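Ondum Community Help
Topic: Collecting demonstrations > Household tasks

Folding examples: how tidy should the start be, and do I bin the messy ones? 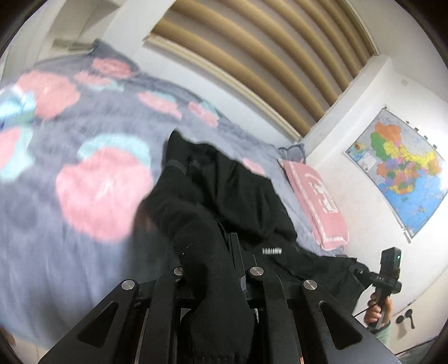
Black top on the bed, gripper closed on the bunched-up end.

Asked 15/02/2018

Hi all! I'm recording clothes folding at home for a learning system (a small one, we call it Nelemine, and it lives on one very noisy computer in Drarnstead). I do it all on my own bed with the hand-held grippers, one in each hand, and I've got 1441 takes saved so far, which I was quite proud of until I sat down and watched a load of them back.

My trouble is this. When I started I laid every top out flat, sleeves out, label up, then folded it. Lovely clean takes. Then I got lazy and began just dropping the thing on the duvet and going from there, so now a big part of each take is me grabbing a lump of cloth, pulling it up, letting go, and grabbing it again somewhere better. Some of them go on for ages. The black stuff is the worst, I can hardly find the hem by eye half the time.

So do I keep the messy ones? Cut out the fumbling? Or go back to laying everything flat? I've trained on the flat ones only and it folds a flat top quite nicely, but give it a heap and it hovers over the middle and pinches at nothing.

Also (sorry, second question) does the bedding matter? Mine is a flowery duvet and I've never changed it.

Answer 1 - marked as helpful

Keep the messy ones! Your hovering problem is what I'd expect from flat starts only. It has never been shown a heap, so it goes to where the middle of a flat top would be and hopes for the best. I had just the same with tea towels last June.

What I do now is drop the garment from about waist height, give it a kick round if it lands too neatly, and start recording before I touch it with the grippers. The grab, let go, grab again bit is worth having as long as you're really trying to get somewhere with it. If I let go, I want the next grab to be a better one - nearer a corner, or along a seam. What I do throw away is dithering, where I've stopped with the jaws open and I'm thinking. I trim that, or if there's lots of it I drop the take altogether. I wouldn't cut from the middle of a grab though. I tried that early on and the hand jumps across the bed from one moment to the next, and the system learned to twitch. Horrible to watch.

One more thing, split the job in your notes. I mark the point where the top is spread out enough to fold, so there's a "sort it out" part and a "fold it" part. Your old flat takes are then perfectly good examples of the second part and you haven't wasted them.

For the black tops, I open the curtains and put a lamp low at the side so the creases show up. And pull slower than you think you need to. When a bundle twists up between the jaws I give it a moment to hang before I move on, otherwise the picture is mostly smear.

On bedding, yes, change it. I swap mine every 17 takes, no science behind that number, it's just when my arms want a rest. Plain, stripy, a blanket, the bare mattress if you must. Move the pillows about as well, and turn yourself round and work from the other side of the bed now and again.

Answer 2

same here with the hovering. I just recorded more and it went away, mostly. never bothered cutting anything out. check your grippers are matched up in time though, one of mine was late and I spent a fortnight blaming the socks

Answer 3

I'd half disagree with the first answer. Heaps, yes, but go easy to begin with. When I threw in really bad tangles straight off, the folding got worse too and I couldn't tell which part had gone wrong. So I went for a top with one sleeve tucked under, then one folded over on itself, and only then a proper heap. We use Lenz to sort our takes and I gave each one a score out of five for how scrunched it was at the start, just typed in by hand. Dull job but then you can train with and without the fives and see.

I keep the duvet the same for a test set, by the way, so I've got something steady to compare against. Everything else gets mixed up.

Comment from the asker

Brilliant, thank you both (and the socks person). Going to mark up the old takes tonight and borrow some sheets from my sister. Will try the lamp on the black ones first.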